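Biblioteca de sementes de Susevberg reabre com 111 variedades e um pedido aos hortelãos da terra

21/11/2020

Quem passou pela antiga estação dos correios de Susevberg nas últimas semanas já terá reparado que as portadas verdes voltaram a abrir-se de manhã. A biblioteca de sementes, que desde maio funcionava apenas por correspondência, recebe outra vez os leitores ao balcão (chamam-lhes leitores, embora o que levem para casa sejam feijões, alfaces e tomates), e fá-lo com um catálogo renovado de 111 variedades, quase todas vindas de quintais da região.

O funcionamento continua tão simples como no primeiro dia. Cada pessoa inscrita pode levar até cinco saquetas por estação, semeia-as onde quiser, na horta, num vaso da varanda ou no talhão do vizinho que já não pode com a enxada, e no fim da colheita devolve uma parte da semente que guardou. Quem não conseguir devolver nada, por causa das lesmas, da geada ou de umas férias mal calculadas, não paga multa nenhuma e é bem-vindo na mesma no ano seguinte.

Waltraud Gerlach, que orienta a casa desde a abertura e conhece de cor a gaveta de cada variedade, conta que o confinamento da primavera trouxe uma procura que ela nunca tinha visto. "Em maio chegaram-nos 200 cartas com pedidos, algumas com desenhos de crianças, outras com três páginas sobre a horta do avô, e respondemos a todas à mão", recorda. "Demorámos, é verdade, e houve gente que recebeu as ervilhas quando já devia estar a comê-las, mas escreveram-nos na mesma a agradecer."

Entre as novidades deste outono está a fava Meritz, uma fava baixinha e muito produtiva que andava esquecida nas encostas a norte da vila e que Lutz Böttcher, reformado dos caminhos de ferro, foi multiplicando no seu quintal durante anos até ter semente bastante para repartir. Há também uma couve de folha frisada que a família dele sempre semeou pelos Santos, duas abóboras de guardar e uma alface de inverno que, segundo os mais velhos, aguenta neve até ao joelho. A fava pode ir já para a terra, desde que o solo não esteja encharcado; a alface pede uma campânula ou um túnel baixo.

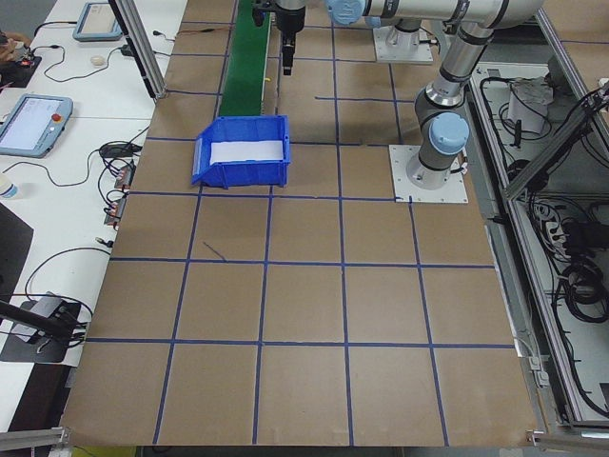

Posso devolver sementes de plantas que comprei no mercado?

Depende da planta. Se for uma variedade tradicional, de polinização aberta, a biblioteca aceita-a com todo o gosto, desde que a saqueta traga o nome, o ano e o lugar da colheita. Os híbridos ficam de fora, porque os filhos raramente saem iguais aos pais.

Para ajudar quem nunca guardou semente, Gertraud Schnyder preparou um pequeno caderno de 30 páginas, com desenhos a tinta, que explica como secar, limpar e conservar as espécies mais comuns. O capítulo das abóboras é o mais comprido, e quem já viu uma curgete cruzar-se com uma abóbora ornamental e dar um fruto intragável perceberá porquê. Imprimiram-se 200 exemplares, oferecidos a quem se inscrever ou renovar a inscrição até ao fim do ano.

As visitas fazem-se para já com marcação, de máscara e com duas pessoas de cada vez na sala das gavetas, que é bonita mas estreita. Huia Gilchrist, que veio da Nova Zelândia há seis anos e se ocupa agora das marcações, pede um pouco de paciência a quem telefonar de manhã, quando a linha está mais ocupada. Os pedidos por carta mantêm-se para quem mora longe ou prefere não sair, bastando juntar um envelope selado com a morada.

Fica ainda um apelo, e este é dirigido sobretudo às casas mais antigas. A biblioteca procura a ervilha Kong, uma trepadeira de flor roxa que se via em quase todas as hortas junto ao ribeiro e da qual não resta uma única saqueta. Malte Rothe, professor na escola primária, lembra-se de a apanhar em pequeno com a tia e acredita que alguém ainda a tenha num frasco, no fundo de uma despensa. Mesmo que a semente seja velha, vale a pena levá-la: meia dúzia de grãos que germinem chega para recomeçar. Quem souber de alguma coisa pode deixar recado ao balcão ou na mercearia Cundex, do outro lado da praça, onde também há fichas de inscrição.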